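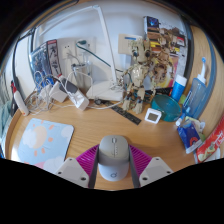
A reader in Laing wrote in to ask why the library account page had logged her out halfway through a renewal, and whether the books were renewed anyway. They were not. Sessions close after 22 minutes without a click, and a renewal only counts once the page shows a new due date.

Renewals and holds: common questions
Last updated 2023-05-02

How do I renew online?
Sign in with your card number and PIN, open Checked Out, tick the items and choose Renew. The new due date appears next to each title.

How many times can I renew?
Six times, unless another reader has placed a hold. Items from the Kirnus local history collection can't be renewed.

I forgot my PIN. What now?
Choose Forgot PIN on the sign-in page. If we don't have an email address for you, bring your card to the desk at Jorkness or Laing and we'll set a new one.

How many holds can I place?
30 per card. Suspended holds count toward the limit.

How long will you keep a hold for me?
6 open days. After that it goes to the next reader on the list or back to the shelf.

Can I change my pickup branch?
Yes, until the item is marked In Transit. After that you'll have to collect it where it was sent, or cancel and start over.

What is Skodo?
The catalog system all our branches have used since last November. Old saved lists were moved over, but reading history was not. If your list is missing, it may be under My Shelves - the name changed.

Why does my account show a title I returned?
Items left in the book drop overnight are checked in the next morning. If it's still there two days later, ask us to do a shelf check. Fines stop while we look.

Can I renew by phone?
Yes. Call the Jorkness desk, extension 1034, during open hours. Messages left after closing are handled the next open day - the item may be overdue by then.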